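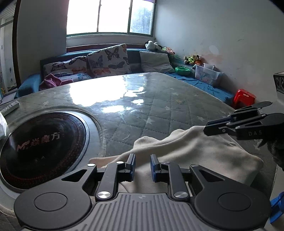
Zsolt Szabó
I would not fold on a table with the clear cover. The cloth slides when you pull the sleeve, and you begin again. Put a towel under it first.

Calum Mowat
A towel makes it worse for me. The sweater sticks to it and the hem gets pulled. A smooth surface is good if you keep one hand flat in the middle.

Jenő Pap (thread starter)
Thank you both. My question was more about the sleeves. I have 13 long-sleeved tops and one shelf, and every pile falls to the side because the sleeves make it thick there. I fold the sleeve straight across the back. Is this wrong?

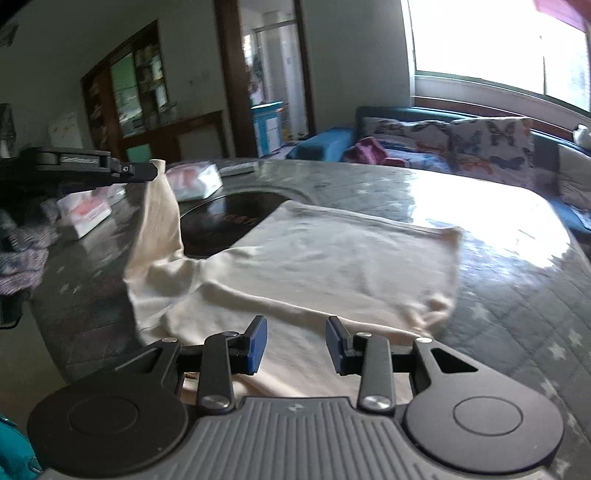
Sleeve up, the rest spread on the table.

Béla Sárközi
Not wrong, but you get two layers on one side only. Bring the sleeve in, then turn it down along the body so the cuff points to the hem. Do the same with the other sleeve. After this, fold from the bottom in three.

Zsolt Szabó
In three is too thick for a soft knit. I fold it in half and then in half again.

Béla Sárközi
It depends on the shelf, Zsolt. Mine is narrow. With halves, the front hangs over.

Calum Mowat
Another vote for three. Also smooth the wrinkles outward before you touch the sleeves. If you leave a bump near the shoulder, it stays in the whole pile.

Jenő Pap (thread starter)
I tried Béla's way on Monday evening with 11 tops. The pile is flatter, but the last two are heavy and I don't know where to put them. Maybe I will roll these.

Zsolt Szabó
Please don't roll heavy ones, they take more place. Put them at the bottom, folded in half.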